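Toy clear-out, a thread, as I've promised three of you I'd write it up and I keep putting it off. Put the kettle on, I do go on a bit.
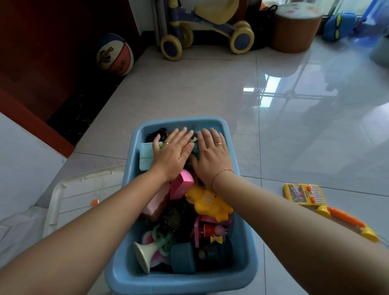 Mélanie Gagnon: We gave up on one big bin in June and went to small boxes. Ours only ever wanted whatever was at the bottom, so the whole lot got tipped out every single morning.

Oh Mélanie, I know that morning well! I did think about small boxes, and I've still got a stack of them in the cupboard on the landing. But then you need somebody to sort things into them every evening, and by bath time that somebody is me.

So we've kept the bin. One blue bin, everything goes in, and the rule (my rule, nobody voted) is that if I have to lean on it with both hands to get the toys down, it's time for something to leave.

It was that time this week. Blocks, the little pig, the trumpet (I have feelings about the trumpet), all in together and right up to the top.

What I do is lay an old bedsheet on the floor and tip the bin out over that. Tiles are lovely to sweep but goodness, the noise. The sheet also means you can pick up the corners and pour everything back in when the doorbell goes.

Then I make two heaps, staying and going. I used to have a "maybe" heap as well, but it lived behind the sofa for 18 months and I'd rather not talk about it.

Baby things are the hard ones. We don't need a teether any more, and I know that perfectly well, and I still picked ours up and put it back with the stayers. It can go next time. Or the time after.

The pig stays, obviously. The pig has been to Hawthorne on the train and to both grandmothers, and has a better social life than I do.

Murray Tremblay asked me about washing. Plastic bits go in a bowl of warm water with a squirt of washing-up liquid, then I go round the grooves with an old toothbrush and leave them on a towel overnight. Anything with batteries just gets a wipe with a damp cloth.

And do let them dry properly before they go back in, Murray. I once put a load of blocks away damp and the smell when we came home from holiday was really something.

The going heap is in a bag by the front door for the Gasbridge toy swap. We're allowed to bring 8 things home, and I have already had a small conversation about not choosing another trumpet.

Right, I can hear the bin being tipped out, so I'd better go and see.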